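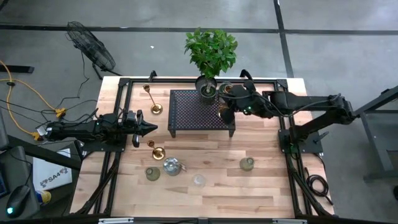
May, morning session
Entered by the Golob fiction workshop

Second pass on Koltunier, the middle volume. Read from chapter 30 to the end in one sitting, with the timeline sheet open next to the draft. The sheet still follows the old draft and needs redoing from the siege onward.

Main problem is the river crossing. In the first book the ferry at Bendavley takes a full day and can't run after the thaw. In chapter 35 the sisters cross it in an afternoon, in flood, and no one remarks on it. Either the ferry has been replaced by a bridge – fine, but then the toll scene has to go – or they arrive a day later and miss the funeral. I prefer the second. Missing the funeral gives the younger sister something to be angry about, and at present she is angry for 100 pages without a clear cause.
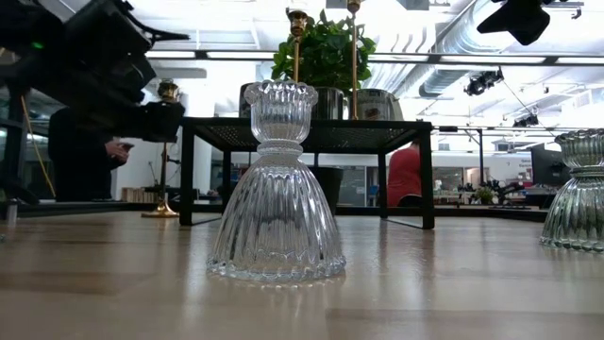
The older sister's letters are better than they were. Cut the one on page 112, as it repeats what she says aloud two pages before. Keep the short one about the horse. Her spelling slips in and out of period. Pick one way and hold to it, even in the chapter headings.

The Clultier prophecy is quoted three times and the wording differs each time. If that is on purpose, a character needs to notice. If not, use the version from book one, which scans. Marked all three in the margin.

Opening recap: too long. Tried it with only the first paragraph and lost nothing I needed. A new reader might want one line on who holds the castle.

Sent the notes round before lunch and asked for views on the ferry.
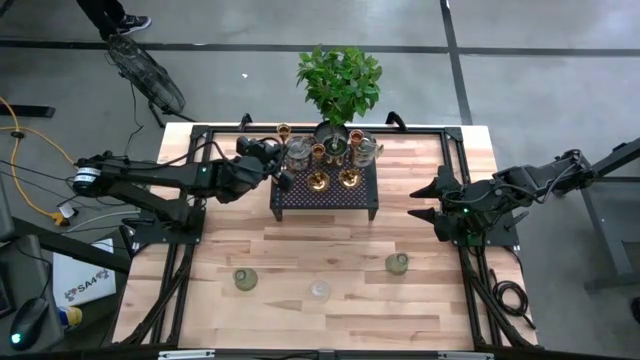 One reader wrote back that the late arrival would spoil the reunion in the next chapter, where both sisters talk as if they had stood at the grave, and that the bridge would be less work. The toll scene could move to the city gate with hardly a word changed. She also thought the anger reads well enough without a cause.

Fair on the gate. Will draft it both ways and compare. Still to do: timeline sheet, map labels, and the names of the two guards, who swap between chapters.

Last updated: May, 4:35 pm

Contact | © Golob | Back to top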